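Filed under: Gadgets & Grumbles | Home Stuff

Search this blog... Go

Still doing my own dishes

Last updated: 2021-02-24

Back in December I said I'd look properly at the kitchen robot thing before making fun of it again. I've now read 354 comments under one Zastik video, plus most of what the Ellivham people have put up, and I'm about as unconvinced as when I started.

My test is pretty simple. After supper, somebody has to clear the table, scrape the plates, rinse them, stack the dishwasher, wipe the counter and deal with the pot that has rice welded to the bottom. My kid can do it in 20 minutes, with complaining. I'd pay good money for a machine that could do it in two hours while I'm asleep. I don't even care if it's noisy.

What's on offer so far is a lot of picking up. Pick up a cup, put down a cup. The Hokgate clip everybody sent me has one lovely smooth lift and then cuts to a clean kitchen, and I'd like to see the bit in between, please. The Rothe brochure claims 394 "household skills", and when I went down the list a good chunk of them were the same skill with a different colour of bowl.

Then there's the simulator business. Much of the practice happens inside a computer, in a made-up kitchen, and I do get why. You can drop a pretend plate 2667 times and never sweep the floor. But pretend plates don't have gravy on them. They don't stick to the one underneath, and no one has left a fork hiding in the stack.
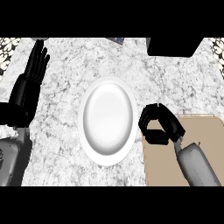 Two robot hands, one clean plate, simulated kitchen.

Look how tidy that is. An empty white plate on a speckled counter, a hand on either side of it and a board to the right. If my counter looked like that I wouldn't need help. I'll give them the hands, which have proper fingers and are a long way from the pincers I remember from TV as a kid. A flat plate on a flat counter is a fussy thing to get your fingers under, too, so I don't think it's a silly place to begin.

It's just a long way from there to the rice pot. My brother-in-law's shop has had a machine loading parts for years and it's great, but the parts are always the same part and they always turn up in the same spot. Nothing in my kitchen has ever turned up in the same spot.

I'll check in again next winter. In the meantime I've bought new rubber gloves.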